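Workshop notebook, May – hide glue, second batch

Carrying on from the last entry. The first batch was thrown out before any of the real joints were made, so everything below starts from dry glue again.
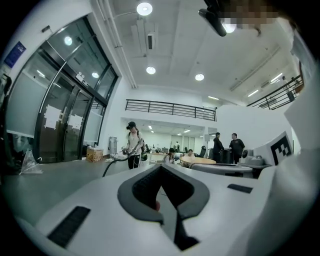 Dry stock: Golura pearl, the 140 gram grade, from the new sack. The old sack is labelled the same but the pearls are darker and it has been open since last summer. Old sack not to be used for anything structural until someone has run a gel test on it. I have written TEST ONLY on the lid in marker.

Soak. By weight, 2 parts cold tap water to one part glue. Weighed on the small scale, in the glass jar, lid resting on but not screwed down. The first batch was measured by volume with the enamel cup and was far too thin, and the error was mine: pearls pack differently each time, especially towards the bottom of the sack where there is a lot of dust. Weigh it from now on.

Soaked for 90 minutes. Pearls fully swollen, no hard centre when cut with a knife. Two or three at the bottom of the jar had clumped and were still firm inside, so I stirred and gave it a bit longer. Stirring once after the first few minutes would deal with this. Overnight in the fridge also works and is what the Tulline sheet recommends, but I don't see a difference with pearls this size. For flake or cake glue it would matter.

Heating. Water bath, jar standing on a folded cloth in the pan, thermometer in the glue and not in the water. Aim is 60 °C in the jar. The hotplate dial is useless for this. At the mark we have always used, the glue climbed past 65 and was still going up when I took it off. I have put a new pencil mark on the dial slightly below the old one. It holds there with the lid on. With the lid off it drops three or four degrees and a skin forms.

Time above 60 is what kills it. The first batch spent most of a morning at 70 and by lunch had lost its tack almost completely; the fingers test gave no legs at all. No amount of fresh glue added to a cooked pot brings it back. If it has been over temperature for an hour, tip it out.

Viscosity at working heat: runs off the brush in a continuous thin stream, breaks into drops only in the last few centimetres. For veneer hammering I would want it a touch thicker, for chair joints this is right. Added one spoonful of hot water mid-afternoon to make up for evaporation. Water for topping up should be hot, from the bath itself. Cold water shocks the pot and it takes ten minutes to recover.

Test joints

Offcuts of beech, planed the same day, grain parallel. Six lap joints in all, three pairs. Rubbed joint on the first pair, clamped on the second, clamped and pre-warmed on the third. Overlap the same on each, set out with the marking gauge and not by eye.

Pair one, rubbed. Glue on both faces, slid together four or five strokes until it grabbed, left alone. Grab came quickly, the room being cold in the morning. Slightly too quickly on the second piece, which stopped short of the line by a millimetre or so. I left it as it was. It can still be pulled.

Pair two, clamped, wood at room temperature. Squeeze-out was stringy and already gelling at the edge when the clamp came down. I would not expect much from these. By the time the second clamp was tightened the first had nothing coming out of it.

Pair three, wood warmed on top of the radiator for twenty minutes beforehand. Completely different to work with. Squeeze-out ran clear and even along both sides, and there was time to check alignment and reset one clamp. Cleaned off with a damp rag straight away, then again when it had gone rubbery, when it peels off in one strip if you catch it at the right moment.

All six left until the following day, then pulled on the Rivau frame with the old dial gauge. Results as read:

Pair one: 1,850 N and 1,700 N. The short one was the weaker, as expected. Failure mostly in the wood.
Pair two: 1,150 N and 1,300 N. Failure in the glue line both times. Surface dull, with patches that had never wetted.
Pair three: first piece went past 2,000 N, where the gauge stops. Second piece the same. Both taken out intact.

I don't trust the absolute numbers. The gauge has not been calibrated for years and the needle sticks near the bottom of its travel. The order of the three pairs is clear enough without it. Six joints is too few to say anything about spread. A proper comparison would need a gauge that reads higher, or a shorter overlap so that the joint goes before the scale runs out. Shorter overlap is cheaper. Next time, halve it.

What follows from this for the Nedelcu chairs

Set of dining chairs, back legs loose, seat rail tenons sound except one. Earlier repair in at least two of them with a white synthetic glue, which has to come off before anything else will hold. Vinegar and warm water softened it overnight under a cloth. A scraper then took most of it. The remainder is down in the corners of the mortises and needs the narrow chisel and patience. Do not sand the tenons. They are a good fit and every pass loosens them.

Old hide glue in the untouched joints can stay. Fresh hot glue re-wets it. I only brushed out loose dust and crystallised lumps.

Order of work:
Dry fit the whole frame, check diagonals, mark every joint with chalk.
Set clamps to length and lay them out in the order they will go on.
Warm the rails and the leg mortises. The radiator does the rails. Legs are too long for it, so hot air gun on low, kept moving, hand behind the leg to judge the heat. The finish on these is shellac and will bloom or soften long before the beech minds.
Glue in the mortise first, then a thin coat on the tenon, in and clamped.
One side frame at a time. Trying to do the full chair in one go is what went wrong on the stool in March.

Workshop heating on from first thing. Door shut. The draught along the floor by the side door was enough to gel the glue in the brush between the pot and the bench, so the pot has moved to the left end of the bench and should stay there until the chairs are done.

Open time, for reference. Measured on beech strips with a thin brushed coat, until a fingertip no longer drew strings:
Cold wood, cold room: under a minute.
Warm wood, cold room: a bit over two minutes.
Warm wood, warm room: nearly four.

I also tried a little urea in a small separate jar to stretch the open time. It does so, noticeably, but the film dried softer and marked with a fingernail the next day. Not needed if the parts are warm. I would keep it for jobs with awkward glue-ups where there is no other way, and I would want a set of pulled joints first. The jar is labelled and in the fridge, top shelf.

Keeping

Left-over glue poured into the shallow tray to set, cut into cubes, bagged and put in the freezer with the month on the bag. Reheats without loss as far as I can tell, once. Twice is doubtful. In the fridge it is good for a week and then starts to smell, and mould on the surface means the whole lot goes.

Brushes rinsed in the hot bath water before it was tipped out. The brush with the metal ferrule has begun to stain the glue grey. Replace with one bound in string.

Still open:
Gel test on the old sack.
Calibration weight for the Rivau gauge, or a different gauge.
Repeat pair three with half the overlap.
Check whether the Tulline figure for shelf life refers to sealed bags or opened ones. The sheet doesn't say.
One seat rail tenon on the fourth chair is split along its length. Probably glue and a clamp with a caul either side, but have another look in daylight before deciding on a loose tenon.

Hotplate off at 17:40.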